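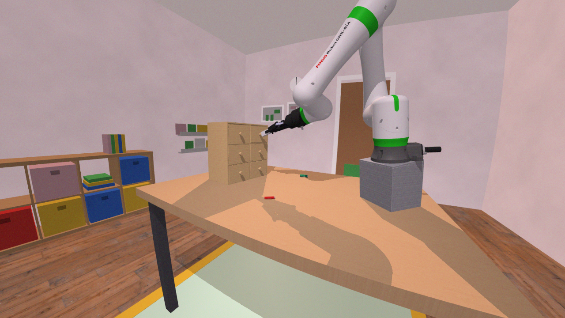 Dronosbridge Household Manipulation Project
Progress report to the Brendier Fund, second reporting period

1. Purpose of this report

In the first period we promised to the Fund a written set of rules for how robot trials are prepared, run, stopped and recorded in our group. This report explains what is finished, what is still in work, and where we ask for your advice. The money spent stays inside the agreed budget lines, and the separate financial sheet is sent by our office in July.

The rules are now at version 4. We call them the Flemer rules, after the name of our internal server where they are kept. They cover simulated trials first. We decided this order together with the Fund at the start, and we still think it was right. A mistake in a simulated room costs only time, but a bad habit learned there is carried later to the real arm.

2. What was done in this period

We ran 221 simulated trials under the new rules. Of these, 200 were accepted into the record and the other ones were refused at review. The most common reason for refusal was that the start state was not written down completely. A second reason was a change of the gripper settings in the middle of a series, without a new series number. We did not repair the refused trials afterwards. They are kept in a separate folder, with the reason for each refusal, and they can be inspected by the Fund at any time.

The start state is the part of the rules on which we worked longest. In the earlier version the operator wrote only "cabinet closed, objects on table". This was too short. Now the start state has to name every drawer by its column and row and say if it is open or closed, and it has to give the position of each loose object with respect to the cabinet. The position of the arm is written last, with the gripper pose and the state of the fingers. Filling in the form takes longer than before, and some colleagues complained at the beginning. After a few weeks the complaints became fewer.

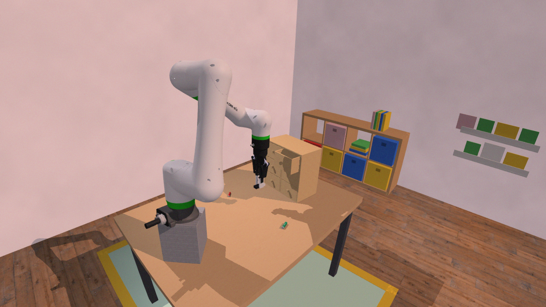
Rule 7 is about stopping. A trial must be stopped when the arm leaves its permitted zone, when contact force goes over the written limit, or when the operator does not understand what the arm is doing. The third condition was discussed a long time, because it is not measurable. We kept it. Drawer tasks show well why a stop needs its own record: with one upper drawer in the right-hand column pulled open and the gripper pointing straight down close to the table beside the cabinet, the next safe movement is different from the one with all drawers closed. The operator must therefore write the drawer state again after each stop, and may not copy it from the start form.

Rule 8 says who may restart. The person who stopped the trial may not restart it alone. A second person reads the stop record and confirms it. In simulation this looks too strict, and we know it. We want the same steps to be used on both sides, so that nobody has to learn them two times.

Rule 9 concerns loose objects. They must be listed even when the task does not use them. If an object is moved by accident, the trial can be accepted only when the contact is noted in the record.

3. Review of the records

Each record is now read by one person from outside the trial. For this work we use a checklist of one page. We tried a longer one before, but the reviewers began to skip lines, and so we made it shorter — the parts that a script can check were moved to the script. The script looks for empty fields, missing series numbers and wrong units. It does not judge if the description of the start state is true. This remains the task of the reviewer, who compares the form with the stored views of the trial.

The stored views are taken from more than one direction. A single view is not sufficient when the arm covers part of the cabinet front, and the rules now say this clearly.

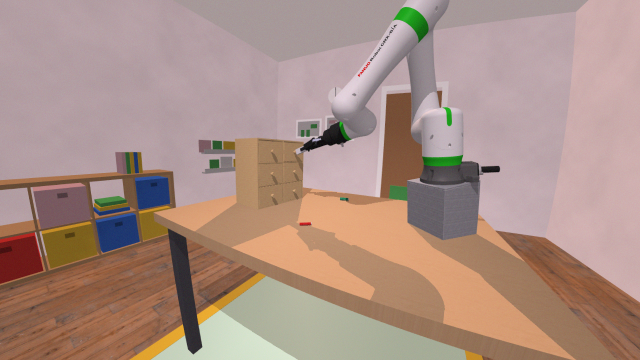

Vondráček wrote to us after reading the draft that the checklist is good for finding missing information, but weak for finding information that is wrong and looks complete. The same comment asked if a reviewer should fill in the start state independently, before seeing what the operator wrote, and then compare the two forms. It also said that rule 8 will be ignored on busy days unless the software makes the restart impossible without the second name.

We agree with both points. The second is easy and will be done first: the restart button will stay locked until another person has signed. For the independent form we propose to use it on a part of the trials only, since the work for the reviewers would be too much otherwise. We would like to hear the opinion of the Fund on how large this part should be.

4. Difficulties

The limit for contact force is still not settled. The value used in simulation was chosen with care, but we do not know how well it will fit the real gripper. Until this is tested, the rule gives the value as provisional, and no real trial may refer to it.

The translation of the rules for visiting students is late. The text is simple, but the words for "stop", "pause" and "abort" were mixed in the first translation, and we prefer to correct this before anyone uses it.

5. Next period

We will finish the restart lock, test the independent start form, and write the chapter on moving from simulated to real trials. We also ask permission to move 4,000 from the travel line to the line for reviewer hours. The request form is attached to the financial sheet, and we need an answer before the independent forms can begin.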